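February 2020
By Lino Marino

Panthorpe kitchen – microwave check

1. Position. Standing on a white tabletop, level, no wobble. PASS
Comment: a lovely solid spot, much better than the old shelf!

2. Lead and plug. No nicks, no scorching, fuse correct. PASS

3. Door and latches. Opens wide, hinge smooth. Both hooks straight, both slots clear. PASS
Comment: I opened and shut it 11 times and it clicked home beautifully every time.

4. Inside. Lamp working, turntable sitting properly on its ring. PASS
Comment: really pleased with how clean this has been kept – well done, Doolan team! 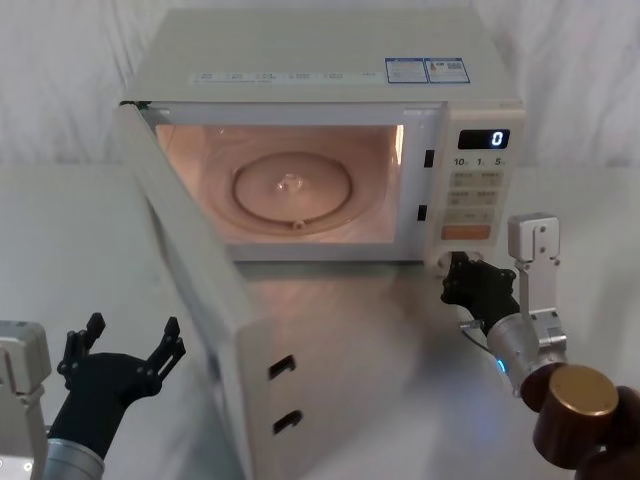
Item 4: door open, lamp on, glass turntable in place.

5. Heating. A mug of water on full power for about 40 seconds, then stirred and tested. PASS

6. Window and display. Glass sound, digits easy to read. PASS
Comment: the time labels under the display (10, 1 and 5) are still nice and crisp.

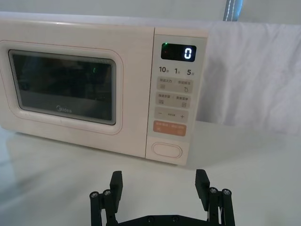 Item 6: Midea oven, door and control panel, display at 0.

7. Buttons. All respond to a light press. PASS
Comment: could someone at Wimow print us an English key for the small labels? It would help newcomers no end.

Next check: June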